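Our house rules for handheld gripper work (long, sorry)

Posted Tuesday, February 11, 2025 in Work stuff

So a few of you asked, after my grumpy post about file names, whether we have written rules for how we collect demonstrations, and whether I'd share them. Yes and yes! It took me a while to get around to it, mostly because the document was in terrible shape. It had grown to four pages, two of the rules contradicted each other, and one just said "ask Rüdiger," who left for another job in May.

Quick background if you landed on this from a search. I look after data collection for a small group that teaches robot arms to handle soft and floppy packaging. We do most of it with handheld grippers. A person holds one in each hand, does the task, and the recordings go into training. The project is called Trundby, the name of the shared drive is Nkosi for reasons lost to time, and our target is 2,000 usable episodes per task. Usable is the word that hurts.

The rules below are the cleaned-up version Valentina Quiroga and I put together over the last couple of weeks. They are ours and they fit our room and our hardware. Steal what you like.

Rule 1: The marker cubes stay visible

I put this first because it's where we lose the most episodes. Each gripper carries a cube with those black and white square markers on it, and we use them to work out where the hands are. If you turn your wrist so the cube goes behind your own forearm, you've got a lovely recording of somebody doing something somewhere.

What we ask people to do is come at the table with the noses of the grippers toward the middle and keep the cube up on top. No reaching across yourself. If the object is on the far side, walk around or move it before you start the episode, and then start. Vilgot Berge can do the most amazing sideways wrist thing and grab stuff from any angle, and I've had to ask him to please stop being so talented.

Also, no stickers, no tape, no pen marks on the cubes. Wipe them with a dry cloth. A tiny shiny smear of hand lotion on a marker cost us an afternoon once and I'm still not over it.

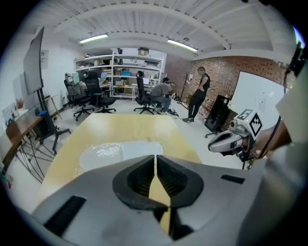 Table work with the pair. Cube on top, nose pointing in, like it says in Rule 1.

Rule 2: Shiny stuff gets its own folder

Plastic film is the whole reason our project exists, so we can't exactly ban it. But it picks up the ceiling lights and throws a bright patch right where you're trying to look, and that patch moves when you do. We used to mix those episodes in with everything else. Then somebody would train on a batch and get weird grasps, and we'd spend days guessing why.

So now anything glossy, crinkly or see-through gets tagged before recording, and the tag goes in the episode name. Lights stay on the same setting for the whole session. If you want to record with different lighting (great idea, please do!), make it a separate session and say so in the log.

I went back and forth with Ivana Salinas about this one. She thinks tags should be added afterward by whoever reviews the footage, because the person recording is already juggling plenty. She's got a point. I still want it done up front, because in my experience "afterward" means me, on a Friday, with a cold coffee. We agreed to try my way until May and then fight about it again.

Rule 3: Cables run down the arm and out to the side

Short rule, strongly held. The cable follows your forearm, goes past your elbow and leaves on the outside. Never across the work surface, never between the two grippers. Before each session do one slow stretch with both arms as far as the task needs, and check that nothing tugs. If it tugs, fix it then. A cable that pulls a little at full reach will teach the robot that the world ends there.

The floor counts too. Office chairs and cables are natural enemies. Chairs get rolled back before anybody starts moving around with grippers in their hands, and if you're the one sitting nearby with a laptop, you watch your own wheels.

Rule 4: Same starting position, every single time

Grippers open, hands still, count to two, go. At the end, open again, hands back, count to two, stop. It feels silly. You will want to skip it by the tenth go. Please don't! Those quiet moments at each end are how our scripts find the edges of an episode, and when they're missing somebody has to cut by hand.

We do a batch of 100 and then stop for a real break, as in leave the room. I used to let people do 400 in a day because they said they felt fine, and they probably did, but if you look at the last part of those sessions the grips get sloppy and fast. You can almost feel the person thinking about dinner. Tired data is worse than no data because it looks okay in the folder.

Rule 5: Floor sessions are allowed, with a board

This is the newest rule and the one I was most against. Ignacio Echeverría kept saying that if we only ever record at table height we'll get a robot that only understands tables. I said the floor was a mess. We were both right, so we wrote a rule.

You put a board down and the board is your workspace. The object and its wrapping start on the board. Our floor is glossy tile and it reflects nearly as much as the film does, so a plain wood surface under the task makes life much easier. You work with the board straight in front of you, and your knees stay off it (mine don't always, I'm working on it). The striped floor tape is a line for feet as well, and people walking through go around the outside.

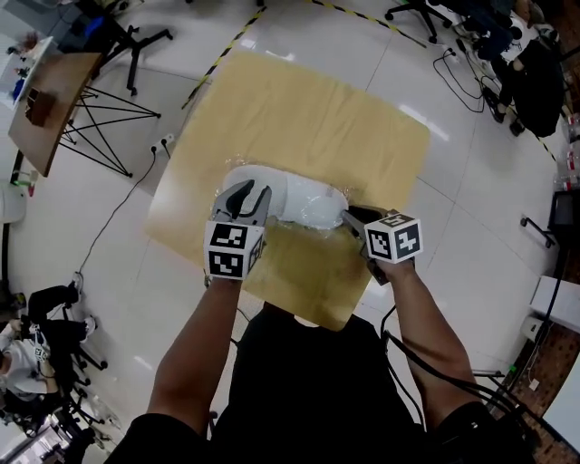
Board on the floor, one wrapped object, two grippers. The setup Ignacio wore me down about.

One thing we argued over was whether the film can spread out past where the object started. I wanted it folded under neatly. Ignacio said real packaging doesn't do neat, and if we tidy it every time we're teaching to a fake world. He won that too. So the wording now is that the film can lie however it likes as long as it's on the board when you start, and you don't smooth it between episodes. Re-crumple if it's gone flat. I have a line in an official document that says "re-crumple if flat" and I'm weirdly proud of it.

Rule 6: Use both hands like you have a plan

One gripper holds, one gripper does. Decide which before you start and write it in the log, left or right. You can swap for the next batch, and we'd like you to, but don't swap in the middle of an episode unless the task calls for it. When both hands improvise at the same time you get this sort of nervous patting motion, and the model picks up the patting. I have seen a very expensive arm pat a package. It was adorable and completely useless.

And squeeze only as much as you need. The pads are soft and you can bully an object with them without noticing, especially through plastic, where you don't feel much anyway.

Rule 7: Bad episodes get marked, never deleted

If you drop it, mark it as a drop. If you sneeze, mark it as whatever, there's an "other" box. Don't delete it and don't quietly redo it under the same number. Valentina found a stretch of one old set that was suspiciously perfect, and when she asked, the person had been tossing every miss because they thought that was being helpful. They meant well! But we really wanted those misses. Half of what we're trying to learn is what it looks like when a grip starts going wrong.

Things that aren't rules yet

Gloves. Some people like thin ones under the grippers, some hate them. No opinion from me so far.

Sleeves. I'd like everyone to push them up when they're loose, mainly for the cable's sake. Vilgot says it's freezing in there in the mornings, and he isn't wrong. Parked for now.

Background people. We've never asked anyone to clear out during a session and I don't think we will, as robots will have to put up with coworkers the same as the rest of us. But Turkell, the folks we swap data with, do ask for it on their side, and they want to know if we'd match them. I've got a call about it next week and I'll write up how it goes.

If you run something like this yourself I'd love to hear what your list looks like, especially on cables. The group over in Pliltcombe told me they clip theirs to a vest, and I'm ordering a couple of vests to try it out. Comments are open, and I've fixed the thing where it ate long replies.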